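September, sorting bench, start 9.40

Second go at the parcel sort today. Nelli Ojala wanted it on the floor this time and I moaned about my knees, but she was right, there's far more room to swing a parcel about down there than on the bench (and nothing rolls off!).

Weighed everything before lunch on the Bakker scales. The two I was worried about came out at 1,088 g and 1,114 g, so they're near enough the same and I'm keeping both. The Josuvine order is still missing its lid liners — have chased.

Tape: used the clear stuff again. It sticks like anything but it wrinkles the second you try to go round a soft corner, and then you get those shiny ridges. Brown paper tape might sit flatter. I'd like to try it on the next lot before we wrap all 40.

Labels: small white ones, black pen, one capital letter each. Bríd Ó Gríofa asked for printed ones and I said let's see how the handwriting holds up first. Big letters please, whoever does the next batch. I couldn't read half of the Eno ones last time without picking them up.

Baskets: red and green, side by side against the wall. The mesh ones are so much nicer to shift than the old crates. Letter A held flat in both hands over the baskets, label facing me:
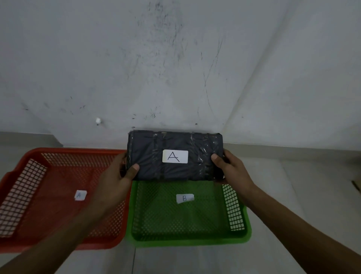 To do

Ask Trivus if they do the mesh baskets in a third colour, ideally blue
Paper tape, 2 rolls
Write the letter key on a card and stick it on the wall at kneeling height
Kneeling mat!! Bríd says there's one in the back cupboard, behind the paint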